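Preguntas frecuentes: aceitado de tarimas y mesas de madera
Abril. Por Paweena Yimyam 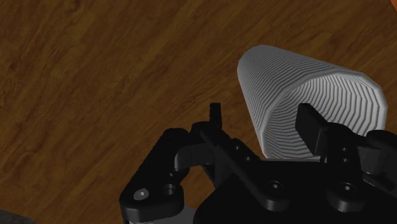
Nipon Inthanon pregunta si puede aceitar encima de un barniz viejo, que lo tiene medio levantado por la zona de la ventana y no le apetece lijar todo el salón. No. El aceite no entra donde hay barniz. Se queda arriba, pegajoso, y luego hay que quitarlo con trapo y mucha paciencia. Lijar primero, Nipon, lo siento.

¿Y si solo lijo la zona mala?
Se puede, pero se va a notar el parche. En una mesa pequeña, lija el tablero entero. En una tarima, por lo menos tablas completas, de junta a junta.

¿Qué grano uso?
Para quitar barniz, 60 u 80. Después 120 y parar ahí si es suelo. Mesas hasta 180. Más fino no, la madera se cierra y chupa menos.

¿Cuántas manos?
Dos. Tres en mesa de cocina. Finas, siempre. La gente echa demasiado y luego escribe que no seca.

¿Cuánto tarda en secar?
Entre manos, 12 horas con la ventana abierta. En sitios húmedos, el doble. Para pisar con zapatos o poner muebles, esperar 7 días. Alfombras, más tarde todavía.

Se ha quedado pegajoso, ¿qué hago?
Exceso de producto. Trapo con un poco del mismo aceite, frotar para ablandar, y secar con trapo limpio. Si lleva semanas así, estropajo blanco y otra vez. Si ni con esas, lija.

¿Oscurece la madera?
Sí, algo. Moja un dedo en agua y pásalo por la madera lijada: el tono sale bastante parecido. En roble sube mas a miel, en nogal casi no se aprecia. Si lo quieres claro, aceite con pigmento blanco, y prueba antes en una esquina.

¿Sirve el aceite de oliva?
No. No seca nunca y se pone rancio. Linaza cocida, tung o un aceite duro preparado.

¿El Saithong vale para suelos?
El normal es para muebles. Para suelo, el Narnska, que aguanta mejor el roce. No mezclar los dos.

¿Cuánto necesito?
Un litro da para unos 12 metros cuadrados en primera mano. La segunda gasta bastante menos. Pino muy seco, compra de sobra.

Manchas negras alrededor de un clavo
Hierro y humedad, típico en roble. Ácido oxálico disuelto en agua, con guantes, dejar actuar, aclarar bien y secar del todo antes de aceitar. Los nudos oscuros son otra cosa, esos son de la madera y ahí se quedan.

¿Qué hago con los trapos?
IMPORTANTE. Los trapos con aceite se pueden prender solos si los dejas hechos una bola. Extendidos al aire libre hasta que esten tiesos, o en un cubo metálico con agua y tapa. Nunca a la basura recién usados.

¿Cómo se limpia luego?
Mopa casi seca y jabón neutro. Nada de vapor, amoniaco ni lejía.

¿Cada cuánto se repasa?
Suelo de paso, una vez al año. Dormitorio, cada tres o cuatro. Si cae una gota de agua y la madera la chupa enseguida, ya toca.

¿Atendéis por teléfono?
Los jueves por la tarde, pregunta por Boonmee.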